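Search this site Go

Dronitz mosquito trap, one summer on

Reviewed after a season in a back garden in Ganham, with a water butt on one side and a slow ditch on the other. Bought at full price.

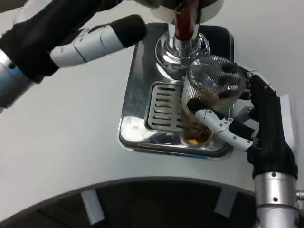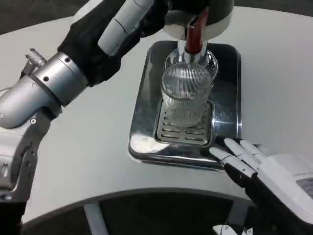
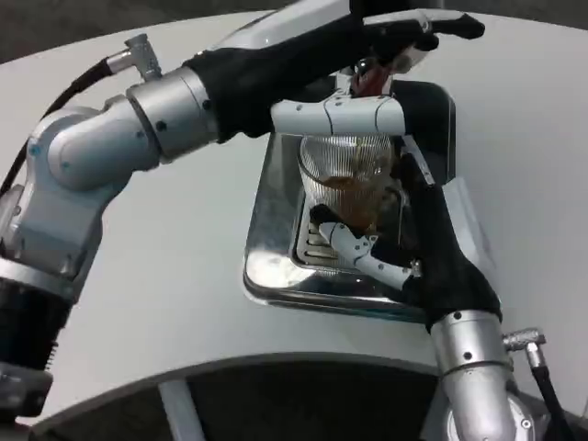
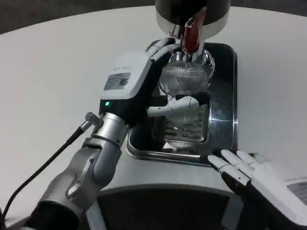
Page last changed: August

The Dronitz is a bucket trap. You fill the base with water, drop in a handful of hay and fit the sticky card under the lid. Females looking for somewhere to lay go in and get stuck. It needs no power and makes no noise.

I put out 2 traps, both in shade, and changed the cards every 31 days. Over the season they caught 1,144 mosquitoes, plus a lot of small flies I left out of the total. The one by the ditch did most of the work.

Did we get bitten less? Yes in the evenings, roughly 17 bites between us in July against far more the year before. It was also a drier year, so I would not give the trap all the credit. If you live where mosquitoes carry disease, you still need repellent, long sleeves and screens on the windows.

The lid clips are poor. One snapped in the first month and Dronitz took a long time to send another. The Grestero trap has better clips but its cards cost more and curl in the heat.

Worth having if you have already emptied your saucers and covered the butt — do that first.

Comments (3)

Does the hay smell? Mine did by week two.

Yes, a bit. Keep it away from the back door.

I use the Samonte cards in mine, they fit if you trim one end.

Contact us | Copyright Ganham Garden Reviews | Back to top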